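About Rangate

Rangate plans and specifies small automation cells for manufacturers, training organisations and laboratories. The work covers requirements, budgets, equipment schedules, tender documents and acceptance testing. Rangate does not manufacture robots and does not take commission from suppliers. Fees are fixed at the start of each stage and invoiced on delivery of the document for that stage.

The head office is in Pustville. The test workshop is at Pusdale, where candidate equipment is set up on a bench and run against the client's own parts before a purchase order is raised.

Scope of services

Most engagements start with a capital request that has already been drafted internally. The usual fault in these drafts is that the robot has been priced and the rest of the cell has not. An arm purchased alone has no gripper, no base plate, no guarding, no sensor mounts and no program. Depending on the application, the remaining items can exceed the price of the arm.

Rangate prepares the full schedule under the following headings:

Manipulator, controller and teach pendant
End effector, including fingers and spares
Bench, framing and mounting hardware
Sensing, brackets and cabling
Guarding and safety assessment
Electrical and compressed air supply
Freight, insurance and customs clearance
Integration labour
Operator and maintenance training
Consumables and service over the budgeted life

Each line is marked as quoted, estimated or provisional. Estimated lines carry the basis of the estimate. Provisional lines carry a date by which they must be firmed up or removed.

Bench trials

A trial is recommended wherever the part is reflective, unusually shaped, soft or supplied in mixed orientation. Payload and reach can be taken from a data sheet. Grip behaviour on a specific part generally cannot, and catalogue figures for grip force are given for test pieces that may have little in common with the client's product.

Trials are run on slotted aluminium extrusion tables. The profile allows the base, posts and sensor mounts to be relocated without drilling, and the layout can be measured and transferred directly to the cell drawing. Plain wooden blocks are used to establish a baseline before any client parts are introduced.
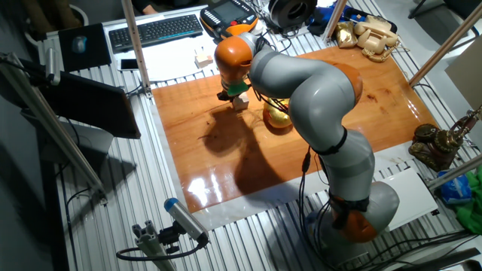 Bench trial: gripper over a wooden cube on a varnished board.

Lighting is recorded for every trial. Lacquered and polished surfaces return glare from overhead fittings, and the arm casts its own shadow across the work area. Both affect camera-based part location. Where vision is included in the specification, the budget carries a separate line for controlled lighting. Clients who delete this line are asked to confirm the deletion in writing.

A standard trial consists of 600 cycles on a single part type. An extended trial consists of 2000 cycles and is used where finger wear or cable routing is in question. The trial report lists cycle time, missed picks, dropped parts and operator interventions, with the raw log attached. No pass mark is applied unless the client has set one beforehand.

Budgeting method

Budgets are issued in 2 parts. Part A is capital expenditure up to site acceptance. Part B is operating cost from site acceptance onward, covering planned service, replacement fingers, cable sets, software licences and the labour hours required to change programs. Part B is prepared for a term of 3 years unless the client's depreciation policy calls for another term.

Contingency is shown as its own line in each part. It is not distributed across the other lines. Quotations in foreign currency are entered at the rate on the day of receipt, and the rate is printed beside the amount.

Leased and second-hand equipment can be assessed on request. For second-hand arms, the assessment covers controller version, availability of spare parts, joint condition, brake function and transferability of software licences. A second-hand arm with an unsupported controller is priced with a replacement controller included.

Planning calendar

Clients working to a June year end should allow for equipment ordered late in the period to arrive in the next one. Delivery of the arm is seldom the controlling item. Custom fingers and guarding are normally ordered last and fitted last, and site acceptance cannot proceed without them.

The workshop closes for recalibration of measuring equipment each November. Trials are not booked in that month. Desk work, including tender evaluation and budget revision, continues as normal.

Engagement types

Desk review: an existing capital request or supplier quotation is checked for omissions and returned with a marked-up schedule.

Specification: a full technical and commercial specification is written, suitable for issue to tender.

Trial and specification: as above, preceded by a bench trial at Pusdale.

Salinas: a fixed-format planning package for schools and training organisations fitting out a first teaching cell. Salinas uses a standard schedule, a standard bench layout and a reduced set of options. It excludes production use.

Independence

Suppliers may lend equipment for trials. Loans are recorded in the trial report with the supplier's name and the loan period. Suppliers may correct errors of fact in the section concerning their own equipment before the report is issued. They do not see sections concerning other suppliers, and they do not see the budget.

Enquiries

Enquiries should state the part, the required output per hour, the available floor area, the electrical supply and the intended date of purchase. Drawings are useful but not required at this stage. Sample parts should not be sent to Pusdale until a job number has been issued.

Page last revised 18th April.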